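ok finally have a minute so here's the thread I promised on the two-hand sim work. short version: we changed WHEN the policy gets to re-plan and it mattered more than anything we did to the network. long version below

Setup. Kitchen counter sims, humanoid upper body, two arms, everyday stuff to move on and off plates. All demos teleoperated in sim by me and Freya Mottram (she's much better at it, my demos are jerky as hell). 74 demos per task, 18 tasks

The old way – policy looks at the camera, spits out a chunk of actions, runs the whole chunk blind, looks again. Works fine for one arm. With two arms you get this dumb thing where the idle hand drifts in and starts "helping"

Drift is worst on the food tasks. Round-ish items, lumpy shapes, no obvious grasp side. Policy can't decide which hand so it kind of sends both. Slow motion disaster

So Chukwuemeka had the idea, and it's embarassingly simple: keep the chunks, but let each arm cut its own chunk short if the predicted motion and the fresh prediction disagree too much. Per arm. Not one clock for both

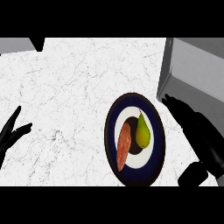 threshold was the annoying part. Too tight and the arms stutter, re-planning every couple steps and going nowhere. Too loose and you're back to the old way. We ended up setting it from the demos themselves, just the spread you see when a human does the same reach twice. no hand tuning per task, which I was really happy about

Result: 24 more successes per hundred rollouts on the food tasks vs fixed chunks, same network, same demos. On the drawer tasks basicly nothing. No gain no loss. I don't have a great explanation for that yet

Also tried a bigger vision encoder on the fixed chunk version to be fair to it. Helped a little. Nowhere near the same jump

Caveats bc someone will ask – sim only, marble counter textures are randomized but lighting barely is, and only 2 seeds on the big runs bc the Grekgate cluster was down half of October. Real arms next. Expecting pain

code goes up once Benoît finishes untangling my config files. sorry Benoît

Comments

Evaristo Bassi: does the per-arm cut ever make the hands collide? seems like they'd get out of sync

pandska_bot_club: the drawer result is the interesting one imo

Anatole Chevalier: Did you try it with the threshold learned instead of taken from demos? We got burned on that.

gaillard_k: following for the real arm pain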